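Equipment › Container Handling › Spreaders and Accessories

Brindent Twistlock Monitoring Kit for Ship-to-Shore Spreaders

The Brindent kit is made for terminals which already have good spreaders and do not wish to replace them only to get better information. It is mounted on the existing spreader frame and it tells the crane driver, in the cab, the state of each of the 4 twistlocks at every lift.

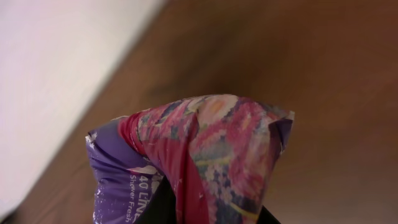
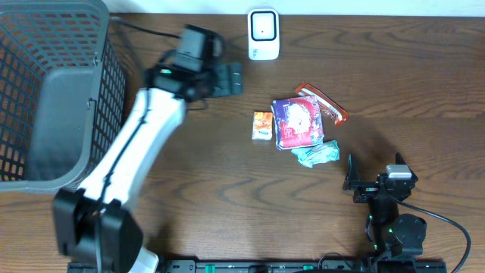
When a container is landed on the ship or on the quay, the driver must know three things: is the spreader seated, are the locks turned, and is the weight coming equally on all corners. Many older spreaders give one common signal for the complete set. If one corner is slow, the lamp stays dark and the driver must guess which corner it is. With Brindent each corner has its own sensor and its own lamp on the display.

What is included

Four corner sensors with brackets, stainless steel
One junction box, sealed, for mounting at the centre of the spreader
One cab display with day and night brightness
Cable set, 15 metres, with strain relief at both ends
Mounting hardware and printed manual

The cable reel between trolley and spreader is not included. In most cases the existing reel has spare conductors that can be used. Please check this before you order – it is the most common cause of delay in our projects.

Installation

Two electricians can fit the kit in one shift of 10 hours, if the spreader is on a stand and the corners have been cleaned of old grease. We do not recommend to do the work with the spreader hanging. After fitting, each lock is turned by hand and then by the hydraulics, and the display is compared with the real position of the lock. Keep the record of this test with the maintenance papers of the crane.

The sensors are adjusted at our workshop for the Seppälä single-lift and twin-lift spreaders. For other makes we need a drawing of the corner housing, with measurements in millimetres. A photograph helps, but it does not replace the drawing.

Experience at Prutgate

The Prutgate container berth fitted the kit to its two oldest cranes before the winter season. The cranes made 966 lifts with it in the trial period, and the maintenance crew replaced one sensor bracket that had been bent against a cell guide. The newer bracket has a thicker foot and is now standard in all kits. Customers who have the earlier bracket can request the new one without charge.

Working with Nurnel software

The junction box can send lock status and time to the Nurnel maintenance program. This is optional. The cab display works fully without any network, and the program can be added later. Data is stored in the box if the connection is lost, and it is sent when the connection returns.

Service and spare parts

Sensors, brackets and cables are kept in stock and may be ordered singly. The display is repaired on exchange – we send a working unit first and you return the faulty one in the same packaging. Orders received before noon on Tuesday leave our warehouse the same week.

Prices depend on spreader type and quantity. Write to our sales office with the make, model and year of the spreader.

3 comments

quayside_mech
Does the display fit in the older cabs with the narrow console? Ours is a tight squeeze already beside the load indicator.

Brindent Support
Yes, there is a side bracket for narrow consoles. Please mention it in the order, the part is not in the standard box.

dockrat
Fitted ours in May. Clean the corners properly before you start, the manual is right about that. Colour of the lamps could be stronger in full sun but the lads are happy with it.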